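Friday night sourdough feelings

May 15, 2020

So my new starter finally got here, and I have been far too excited about it all week! I ordered it back in February from Didel, which is a tiny culture library that keeps yeasts and bacteria for bakers, brewers and the odd school lab. They have 2,118 strains in their catalog (I scrolled through a lot more of it than I should have) and mine is number 436, a wild yeast from a rye bakery in Mustance.

Before they'd ship anything I had to sign a form. It was three pages long and I read every word, tea in hand. I can bake with it, I can give bread away, I can even sell the bread if I want to. What I can't do is pass the living culture on to anybody else – so sorry to everyone who already asked me for a jar. You'll have to order your own. 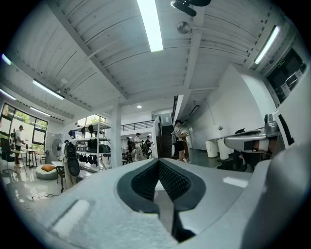
Lights on under the white beams.

The part I went back and forth on was the bit about changed cultures. If I feed it for a year and it drifts into something else, is it still theirs? I wrote and asked, and got a really nice answer the next day. Anything grown from the original counts as the original, but if other bugs move in from my flour, those are all mine. Fair enough!

I did look at Hsiao and Irent too. Hsiao is cheaper but only sells to labs, and Irent wanted nearly 226 dollars for one vial with shipping, so that was a short conversation with myself.

Anyway, it came freeze-dried in a little glass tube, and I woke it up on Tuesday with warm water and rye flour. First day, nothing. Second day, a few bubbles and a smell like green apples. By this morning it had pushed the lid off the jar and gone down the side of the fridge. First loaf is proofing now and I'll post the recipe once I've cut into it.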